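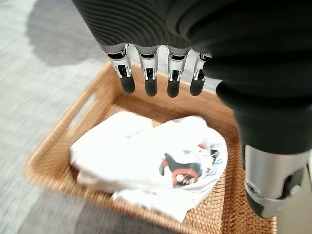
Verkaufsstart in Platadley
Eine Kurzgeschichte von Ieva Butkienė

Umut Sönmez war der 469. in der Schlange, und er fand das großartig! Vor ihm lauter Leute mit Klappstühlen und Thermoskannen, hinter ihm noch mehr, und alle redeten über das neue Ramanauskas-Telefon (das mit dem Klappdeckel, endlich wieder ein Klappdeckel!).

»Unham hat nur 500 Stück geliefert«, sagte die Frau neben ihm.

»Dann reicht es ja für uns beide!«

Um acht ging das Rollgitter hoch, und die ganze Straße jubelte. Umut jubelte mit, so laut, dass sein altes Handy in der Jackentasche die Sprachsuche startete und nach Jubelchören in der Nähe suchte. Eins gab es, in Prorkulen, Probe immer abends.

»Singen Sie?«, fragte die Frau.

»Seit eben«, sagte Umut und rückte einen Schritt vor.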